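The Towel Problem

A student club in Jarnerell set out to teach a machine some housework. Our writer went to see how much of it is learning and how much is folding.

By Mirjana Dumitrescu

The first thing I was told at the Nadar club was that the towel would be easy. The second thing, from a different student and a few minutes later, was that the towel had eaten most of the winter.

Nadar is the robotics club at the technical high school in Jarnerell. It meets after classes in a second-floor room that used to belong to the sewing department, and until last year it did what most such clubs do. It built wheeled things that followed a line of tape, drove them to regional meets and came home with certificates. Then its adviser, Hrvoje Živković, went to a conference and came back convinced that line followers were finished as a way to teach anybody anything. The future was in learning from demonstration. Students would pick things up with a hand-held gripper, a computer would study the recordings, and sooner or later an arm would do the same job alone.

I have sat through enough school technology projects to be wary of the word "sooner." I remember the tablets. I remember the 3D printer that made one chess rook and a great deal of orange spaghetti. So I asked Živković what the club had to show for its first season, and he gave me a number, which is what people in this line of work tend to do. The club had recorded 769 demonstrations.

How many were any good?

"Of those, 432 went into training," he said. The rest were thrown out for being too slow, too shaky, or stopped halfway when somebody's phone rang.

You can take that figure two ways. Živković takes it as proof that his students have standards. I kept thinking about the 337 recordings that went in the trash, and the afternoons that went with them. A demonstration takes very little time to make, but getting the table set, the cloth put back and the recording checked takes a lot more, and the club has the room for two hours at a stretch.

The job itself is dull in a way I came to respect. One student holds the gripper and squeezes it shut on a corner of cloth, lifts, moves, lets go. Another resets the towel. Then they do it again. Normunds Butkienė, a junior with a cast-iron attention span, did this for most of the time I was there and spoke perhaps six words. When I asked whether it felt like programming, Normunds thought about it and said, "No."
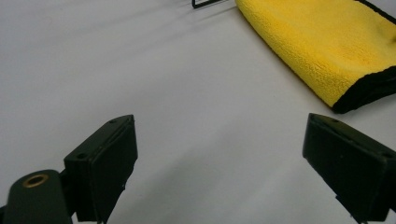 Page last changed in February

A bright yellow microfiber towel with black edging, folded on a plain white surface, is not much of an opponent. A toddler could pick it up. But cloth has no fixed shape, and that makes it hard on a machine. Grab a block at the corner and the rest of the block comes along as expected. Grab a towel at the corner and the rest of it does whatever it likes. Radomir Georgiou, who handles the training side and is plainly the club's best coder, explained this to me with a napkin and a good deal of patience.

I accept all that. What I don't accept so easily is the claim on the club's poster, which promises that students will "build the robots of tomorrow." They aren't building them. The arm is a Moker, bought used. The learning software was written by people far from Jarnerell and downloaded for free. What the students supply is their hands, and their time.

Stavros Stojanović, whose daughter left the club in the fall, put it to me more sharply than I would. "She wanted to make something," he said. "They had her moving a rag."

Živković doesn't duck the complaint. He says the rag is where the work is now, in companies as much as in schools, and that a kid who has sorted bad recordings from good ones knows something about these systems that most adults don't. I think he's right about that. I also think it's a strange thing to spend a whole season finding out, and I noticed that the students who seemed happiest were the ones like Radomir, who had gotten off the gripper and onto the computer.

There is money in the question, too, if only a little. The club got 400 dollars from the Nosteck fund, a local pot for school projects, and the application promised a working demonstration at the spring open house. So I asked to see one.

The arm moved well, I'll give it that. It came down over the towel without any of the jerking I'd expected. On the first try it closed on air. On the second it caught an edge, lifted it, and set it down more or less where it had been. A few students clapped. Radomir didn't. He was already looking at the log, and said the model had probably seen too many starts from the left – or too few from the right, he wasn't sure which.

That was the best moment of my visit, and it had little to do with the arm. A seventeen-year-old had watched a machine half succeed and wanted to know why. If the club could get more of its members to that point, and get them there before the spring, I would have fewer complaints. As things stand, it reaches a few of them, and the rest keep resetting the cloth.

Živković plans to add a second towel next season. I asked what color, and he said they hadn't decided.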